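Two Arms and a Stack of Dishes: Living with the Terkasine Kit
Speaker notes, Zumitz evening talks, 13 Mar 2020
Speaker: Sotiris Margaritis

Opening (3 minutes)

Say hi, thank Aidan Kinsella for the projector and for reading the first version of these notes. Water bottle on the left this time, away from the laptop.

Start with the question I got from my sister in December: "Can it do the dishes yet?" Wait for the laugh, if there is one. Then give the answer, which is that it can do a few parts of the dishes, sometimes very nicely, and I had more fun finding out which parts than I've had with any piece of hardware in years!

Be clear up front: I paid for the kit. Grumow, who make it, answered my support emails like they answer everyone's, and they haven't seen these slides.

Show of hands: who has run an arm of any kind? Who has run two at once? Adjust the gripper part depending on how many hands go up.

What you get for the money

The price was $3000 for the pair of arms, the grippers, the wrist cameras, the power supply and the software. You bring your own computer. You also bring your own clamps if your counter is thicker than the ones in the box can manage (mine was, so I lost an evening to that).

First setup took me 72 minutes from opening the box to both arms moving. That includes one cable I plugged in wrong and one coffee. The manual is good on the wiring and thin on calibration. Page through the calibration section here, slowly, so people can see how short it is.

I've had it for 62 days. Say that number out loud, since a review after a weekend would have been a very different talk. At the end of week one I would have told you the software was the weak part. I now think the software is the best part and the fingers need work.

The work I gave it

I wanted a job with real objects in it, things with awkward rims and handles. Foam blocks are great for checking that the arm goes where you told it to. They don't prepare you for a shiny plate.

So: dishes on a marble counter. Plates stacked on a white tray, a patterned bowl sitting in a slightly bigger one behind them, mugs next to them. Point out the dark plate on top of the stack and the shine on it. Then point out the mug handles, and ask the room which one they'd go for first and from what side. Let them argue for a minute, they always want to.

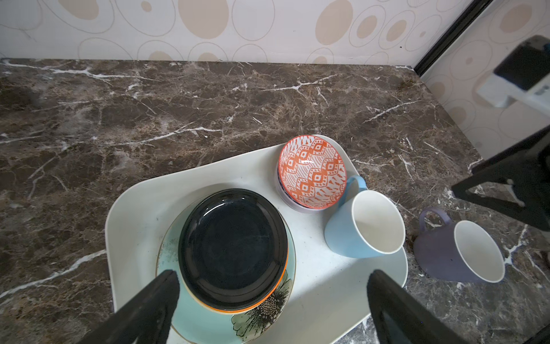 Why the wrist camera won me over

This is my favorite section, so watch the clock. Five minutes, no more.

I came in a skeptic. I'd always put one camera up high, looked down on the whole table, and been happy. What the high camera never gave me was the gap between the fingertip and the rim, and that gap is where all my failures live. The wrist view has the fingers in it the whole time. You're looking past your own fingertips at the plate, and you get a feel for it so fast. My nephew was lining up on mugs in one afternoon.

The catch is that the view is narrow. Whatever the other arm is doing, you mostly get a slice of it at the side. Grumow's software will show both wrist feeds next to each other, and please, please turn that on. It's off by default. I ran for more than a week without it and had two knocks between the arms that I could have avoided.

Also mention the marble. Veins and glossy stone were something I worried about, and the patterned wallpaper too. If you're doing plain teleoperation, your own eyes sort it out. If you're training something on the recordings, a busy background is worth thinking about early. Don't promise anything here, I haven't tested it properly.

Grippers: the good, the less good

Good first. The fingers are strong enough for a full-size dinner plate, and swapping a finger takes one screw. I love that it's one screw. On the arm I used before this (the old Bakalis one, some of you remember it, some of you helped carry it) you needed three tools and a friend.

Mugs by the handle - great. Mugs by the wall, one finger in and one out - also great, once you learn to open less than you think you need.

Bowls are fine if they're alone. A bowl sitting inside another bowl is a different job. The rims are close together, and I often came up with both of them. Sometimes that's what you want! Mostly it isn't.

Plates in a stack are the hard one. The finger has to get under one rim without nudging the one below. My trick, for what it's worth: use the second arm to hold the far edge of the tray still and come in low and slow from the near side. Aidan has a different method where he slides the top plate a little way out first and then picks it. He's faster than me. I drop fewer. We haven't settled it.
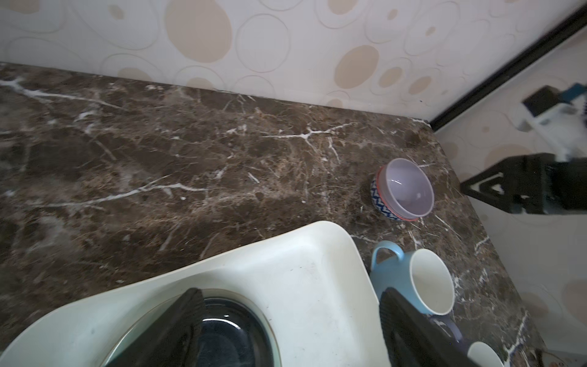
Glass deserves its own mention. Depth is hard to judge with a shiny dish, on the screen and in your head, and I'd tell any new user to leave glass for the second week. When you do get to it, close slowly and stop as soon as you feel the dish move. There's a grip force limit in the settings. Start at the lowest value and work up. Put a towel down if the glass is one you'd miss.

If someone asks about breakages: yes, a saucer and the lid of a sugar bowl. Both my fault, both in the first few days.

Recording

The kit records everything if you let it: both wrist feeds, joint positions, gripper opening. I've logged over 3000 grasp attempts so far and the files have been tidy all the way through. One session was lost when my disk filled up, and the software did warn me. I clicked the warning away.

The labeling screen is plain and quick. Space bar for kept, X for thrown out. You can add a note per attempt, and I'd urge people to do it while the attempt is fresh. My early notes say things like "hm" and "again??" and they're no use to me at all.

If there's time, play the short clip of the labeling screen. If not, skip to questions.

What I'd ask Grumow to change

Dual camera view on by default.
A softer fingertip in the box, even as a spare. The hard ones slide on glazed plates.
More pages on calibration, with drawings.
Longer cable between the power supply and the second arm. Mine is stretched tight across the back of the counter and I don't like it.

None of these would stop me from buying it again. I'd also pay a bit extra for a decent carry case - getting it here on the bus was an adventure.

Who should get one

People who want to learn two-arm work at home or in a small shop and who like tinkering on the way. If you want your dishes done, get a dishwasher. If you want to understand why picking up a plate is such a lovely, fiddly problem, this is the nicest way in that I've tried.

For the schools people in the room: one kit per four students worked well when I lent mine out for a day. Two drive, one watches the feeds, one keeps the notes, then swap.

Questions

Likely ones:
Can it lift a full mug? Yes, but I only do it with water, and over the tray.
Is it loud? Quieter than my fridge until both arms speed up together.
Can you run just one arm? Yes, unplug the other and pick single mode at startup.
Can I try it? YES. Kit will be on the side table after the break, Aidan has the sign-up sheet. Ten minutes each, and start with the mugs.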